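Nitovel Reach Rules Card Set, 3rd edition

Wall cards and a pocket booklet for anyone running an arm around household appliances, real or simulated. I wrote the first set with Omar Issa after we got tired of arguing over shelf clearances, and this one is much better (bigger type, for a start!). You get 14 laminated cards plus the booklet, and the fridge card is still my favorite – grip the cup, keep the door fully in your plan, and never let the elbow wander near a lower shelf while you're busy watching the gripper.

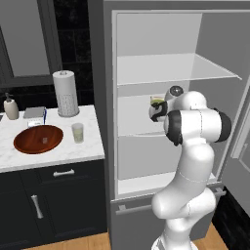
Booklet, p. 29

Glass shelves get their own card now. Hemant Tiwari kept asking for it, and he was right: a clear shelf that sticks out is easy to forget when you set your keep-out zones. Set them first, then plan the reach.

Cards are letter size, punched for a ring. Simulation teams get the same rules as hardware teams – I won't budge on that one.

Item 435. Booklet text revised 2020-07-16. Spanish cards coming in September.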